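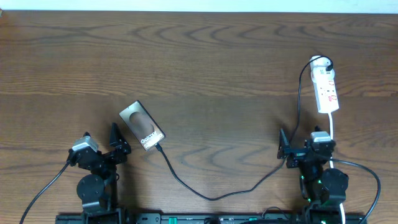
4. Two-arm bench rig: cable handling

Larkby Shared Workshop, course notes
8 May 2026
By the Ostolness build group

4.1 Layout

The two arms stand on opposite sides of a wooden table, with a dark mounting rail along the near edge between them. Each arm carries its own camera module next to the gripper. The work objects for this unit are a flat silver-grey device marked "Galaxy", a long dark cable and a white power strip. The cable runs from the lower end of the device, across the table in a wide curve, past the right gripper and up to the strip.

4.2 Why a cable is hard

A rigid part has one pose. A cable has a shape, and the shape changes along its whole length when either end moves. The controller in these notes (Nassar, second build) does not model the full shape. It tracks a grasp point and a short length on each side, and treats the remainder as drag.

4.3 Settings

Joint speed limit: 70 per cent for free moves.
Gripper closing force: start low and raise in single steps.
Log buffer: 2,000 samples per arm.
Camera exposure: fixed, same value on both modules.

Wood grain with strong curves can be picked up as an edge by the Iritz line finder. Set the contrast threshold to 95 before the first run. If false edges remain, mask the table area outside the reach of the arms.

4.4 Procedure

1. Home both arms with the grippers open.
2. Check that the arm cables have slack at full reach. They must not cross the work cable.
3. Bring the left gripper up to the device and stop short of contact.
4. Bring the right gripper alongside the cable. Approach from the side, with the fingers parallel to the table.
5. Close on the cable and hold for 2 seconds before lifting.
6. Release, return to home and save the log.

4.5 Exercise

Repeat the procedure with the device turned a quarter turn. Record the grasp point for each run and plot it against cable length. The rail fittings were changed in December, so offsets taken from older logs must be measured again. Bring the plots to the next session.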